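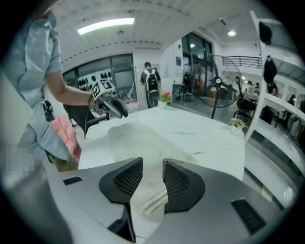
Gripper in hand at the table, with a light blue mask on.

Remembering Krishnamoorthy Hegde

Many members have asked us to write some words about Krishnamoorthy Hegde, who died in August at home in Zarnatwood, with his wife and both daughters near him. Most of us called him Krish. He was a member of our walking and reading club from its first winter, and he did not miss many evenings.

Krish grew up above his father's tailor shop and learned to sew before he learned to ride a bicycle. He came to Hamport as a young man to work in the office of the Omerović bakery, where he kept the wage books for many years. He told us that he took the job for one summer only, and that the smell of the bread kept him there. At the bakery he met Leela, who was working at the counter. They were married in the old town hall, and the bakers made for them a cake so tall that it had to be carried up the stairs in 2 parts.

After he retired he began to walk seriously. He walked the whole Killosine path, 100 miles, in one spring, going home by bus each evening and starting the next morning from the same bus stop. He wrote the weather and the birds of each day in a small green notebook. Leela has kindly lent us the notebook, and it can be read at the club table until the end of the season. Please do not take it home.

He was also a big reader, but slow. When we read the long sea novel, he was still in the middle of it when the rest of us had finished 2 other books. He came to the meetings anyway and asked us not to say who drowned.

Nosipho Coetzee, who shared a car with him to the meetings, remembers that he always brought something to eat for the ride – usually roasted peanuts in a twist of paper. "He wanted the radio off," she writes. "He liked to talk, and he liked also to be quiet, and both were easy with him."

More than 130 people came to the farewell, and some had to stand in the garden. His daughters read from the notebook, and his granddaughter played the violin.

The family thanks everybody for the letters and the food. Leela would be happy to have visitors in the afternoons, after three o'clock. If you have photographs of Krish from the walks, please leave copies for her with Nosipho.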